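The rulebook that starts with the floor

Kaisu Mustonen has read more safety standards than she would wish on anyone, and at the end of it she wrote another one. It runs to 25 pages. The first draft had 169, and she keeps it on a shelf at Osenel, where it props up a router.

"I was very proud of it," she says. "It had annexes. One of the annexes had an annex."

Osenel is a small outfit that teaches robot arms to do household chores, mostly by having a person guide the grippers through the job while cameras at the wrist record everything. Mustonen was taken on to look after quality. She arrived one November with a background in lift inspection and the belief, since softened, that people read documents if you number the paragraphs properly.

Her working rules, known in the building as the Pavel rules after the room they were drafted in, have since been taken up by two other teams, Clorenov and Chiriac. Neither has adopted them whole. Chiriac struck out the section on footwear and has never said why.

I had expected to hear a good deal about force limits and emergency stops. They are in there, on page 11, and she considers them the easy part. "Everybody respects a big red button. You don't need to persuade a person that a big red button matters. Try persuading them about a cable."

Cables take up four pages. Any lead that crosses a floor or a tabletop within reach of the arms has to be either routed away or written on the session sheet, by whoever is running the session, before the first recording. Mustonen doesn't ask for a tidy room. Real rooms have televisions and toys and wires behind things, and a robot that has only met tidy rooms is, in her words, "a robot for estate agents". What she wants is for the operator to have looked.
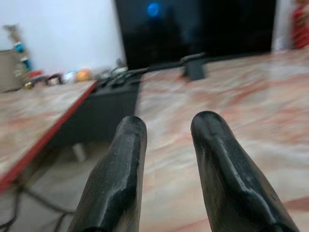

Looking before touching

The rule she defends hardest is the dullest. Before any run, the operator opens the fingers fully and holds them open over the work area while a second person checks the view from the wrist. Both fingertips must be in it, and so must the surface beyond them. The whole business takes less time than filling a kettle, and for the first month it was skipped whenever she left the room.

Pirjo Aaltonen was one of the people skipping it. She runs the sessions and has done so longer than anyone else at the firm, and she is cheerful about her record. "I thought it was theatre," she says. "I'd been doing this for ages. I knew where the fingers were, they were on the ends of the arms."

Her mind was changed by a batch of 200 recordings in which one camera had slipped a little on its mount. The arms had done everything asked of them. The left fingertip was missing from the picture from start to finish, and the lot had to be done again. Aaltonen did them herself, over what she describes as a very educational fortnight.

She now does the check with such solemnity that new starters assume it is a legal requirement. Mustonen has not corrected them.

Then there is speed. The rules allow the arms to travel briskly over open space and ask for slow movement anywhere near furniture. Furniture is defined, after a long argument, as "anything a person might sit on, lean on or be fond of". I asked whether the last part could be enforced. "It's the only bit they all remember," Mustonen says.

Low work gets a section to itself. The arms behave differently down at floor level, she says, or at any rate the people guiding them do. They crouch and get tired. They lose track of the other arm. Chairs are a particular nuisance: the legs and crossbars sit at just the height where a finger can slide in behind one and stay there while the operator, who is looking at the seat, carries on pulling.

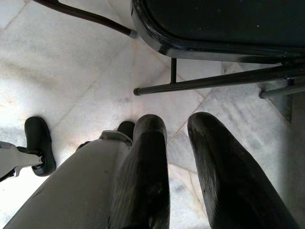

So the person guiding has to call out "under" before going beneath anything and "clear" on coming back, and no one else may move an arm in between. Aaltonen says it makes the place sound like a very slow submarine. She also says she wouldn't work without it.

Polished stone floors get a line too. They throw back a lot of light, and the rules ask that blinds and lamps are left alone for the whole of a session, so that the floor at the end looks like the floor at the beginning. This has led to more ill feeling than everything else in the document put together. People will accept a great deal of regulation, Mustonen has found, up to the point where it touches the blinds.

What about the fingers themselves? They pick up scuffs and dust, and one of the Clorenov people wanted them replaced at the first mark. Mustonen said no. The rule is to wipe them before a session and inspect them, and change them if the surface is torn or the shape has gone. Scratches stay. "A finger with no scratches hasn't done anything yet," says Aaltonen, who I suspect was also thinking of the budget.

There are 5 rules on the back page that can never be waived, by anyone, for any deadline. I was allowed to read them. Four concern people and where they may stand. The last says that whoever stops a session doesn't have to give a reason until after lunch.

"That one's mine," Aaltonen says.

Mustonen would like a public version out once the wording on pets is settled. The current text says pets are to be kept out of the room. Chiriac has asked what counts as a pet, and she has a meeting about it on Thursday.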